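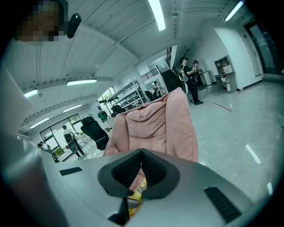
Niretlow hand-held gripper, on-tool camera view, rubber-lined V notch and side vents.

Niretlow hand-held gripper – replacement finger pads and service notice

Applies to all Niretlow units supplied by Brernell before April. Please read before ordering pads or returning a unit to use.

Fault
On affected units the rubber pad can lift from the inner face of the finger. The pad then folds into the notch when the fingers close. The encoder reads the folded pad as an object and reports a firm grip with nothing held. Thin items such as books and card sleeves may be dropped with no warning.

Cause
The adhesive used on the first pads softens when the motor housing runs warm. Blocked vents make this worse. In our bench test, pads began to lift after almost 160 grip cycles with the vents taped over.

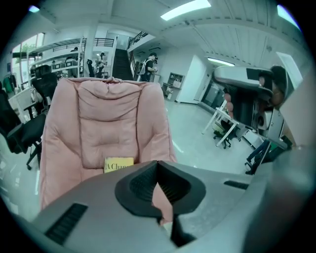 Gripper facing a pink armchair with a yellow book against the seat.

What to do
Stop using the unit if either pad moves under thumb pressure. Do not glue it back – household adhesives attack the rubber. Switch off, wait 10 minutes and keep fingers clear of the notch, as the spring can close it without power.

Check the vents on both sides of the housing and brush out any dust. Upholstery fluff is the usual culprit.

Replacement kit
Trallow pad set, part Panasiuk 2
Contents: left and right pads, primer wipe, fitting card
Curing time: 30 minutes, fingers open
Fits: Niretlow hand-held body only

Run the zero routine after fitting. Grip readings taken before this step are not valid. Kits for affected units are free of charge; quote the serial number when ordering.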